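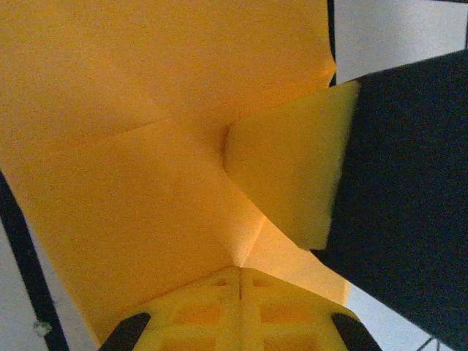 How to set up DNS over HTTPS on a small office network

By default, most computers send their DNS lookups in plain text. Anyone on the path between your office and the resolver can read the names being looked up. DNS over HTTPS (DoH) puts those lookups inside an encrypted web connection.

This guide uses a local forwarder. The office machines keep talking ordinary DNS to one box on your network, and that box talks DoH to the outside. You don't have to touch every browser. The steps were last checked on 20th December with the Fastemau forwarder on a small Linux machine, but other forwarders have the same settings under similar names.

What you need

- A machine that stays on and has a fixed address on your network
- Admin access to your router
- The full URL of a DoH resolver you trust, such as the one your provider runs

Step 1. Write down your current settings

Log in to the router and find the DHCP page. Copy the DNS server addresses it hands out and keep them somewhere you can reach without a working connection. If something goes wrong later, you will put these back.

Step 2. Install the forwarder

Install the package from your distribution and stop the service before you edit anything. If another program is already listening on port 53, disable it first or the forwarder will not start. On many systems this is the built-in stub resolver.

Step 3. Enter the resolver URL

Open the configuration file and paste the full URL into the upstream line, including the path at the end. A missing path is the most common mistake and usually shows up in the log as a 404 error.

The forwarder also needs a bootstrap address. This is a plain IP address it uses once, to look up the name of the DoH resolver itself. Leave the cache size at 1437 entries unless you have a reason to change it.

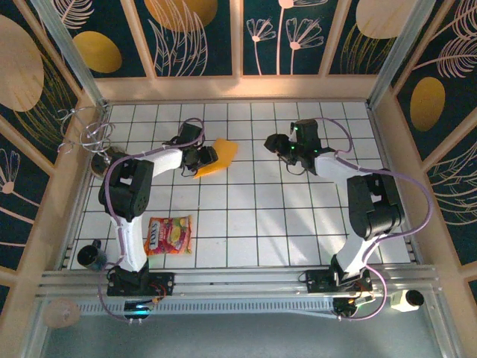

Step 4. Check the firewall

DoH runs over port 443, the same as any secure website, so outgoing traffic is probably allowed already. Port 80 is not needed. Once everything works you can block outgoing port 53 for all machines except the forwarder - this stops devices with hard-coded DNS servers from going around it.

Step 5. Test from one computer

Start the service. On a single computer, set the DNS server by hand to the forwarder's address and open a few sites you have not visited recently. Then look at the forwarder's log. Each lookup should be listed with the upstream URL next to it.

Step 6. Switch over the router

Replace the DNS addresses on the DHCP page with the address of the forwarder. Do not add a public server as a second entry. Many devices will use both, and part of your traffic will go out unencrypted. Computers pick up the change when their lease renews, or when you reconnect them.

If internal names stop working

Names such as printers and file servers are not known to the outside resolver. Add a forwarding rule that sends your internal domain to the old local server. Restart the service and clear the cache.

Logs

The forwarder keeps logs for 90 days. We set ours to 14, under "retention" in the same file.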